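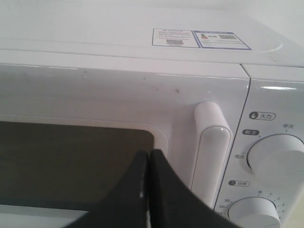 Stella Swai writes short stories on her lunch break, all of them, and she has done it for seven years. I love this about her! We met at Tostby, the little reading series I keep going on about, and she agreed to talk to me as long as I didn't ask where ideas come from (so of course I asked). "From whatever is in front of me while the soup heats up," she said. She once wrote four pages from the fine print on a label. I went and looked at a white microwave after that, the kind with two stickers side by side on top, one with a tiny red warning triangle, and I got maybe one sentence out of it. She laughed at me for a good while.

Her first collection, Indstead, came out in June and runs to 121 pages, which she thinks is plenty. "I get tired in other people's long books," she told me. "I want to go home before the party's over." My favorite is the one about two sisters who split a piano, and I told her so. She made a face. "Everybody likes the piano. I like the one with the bus driver, and my editor wanted to cut it."

That editor is Vittoria Santoro, and they fought over commas for most of a winter. "She won nearly all of them," Stella said. "I got to keep the bus driver."
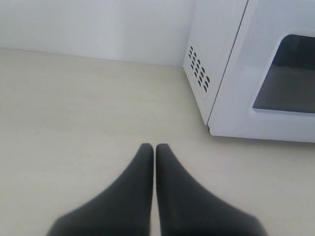
A pale beige countertop. Stella does most of her first drafts standing up.

I wanted to know what comes next, and she got a bit shy. There's a novel, sort of, set in 2035, about a woman who inherits a ferry. She's on the third try at chapter one. "I keep ending it," she said. "I write a page and the page is finished, and then what?" We ordered more coffee and talked about ferries for the rest of the hour, and she wrote something on her napkin and wouldn't let me see it.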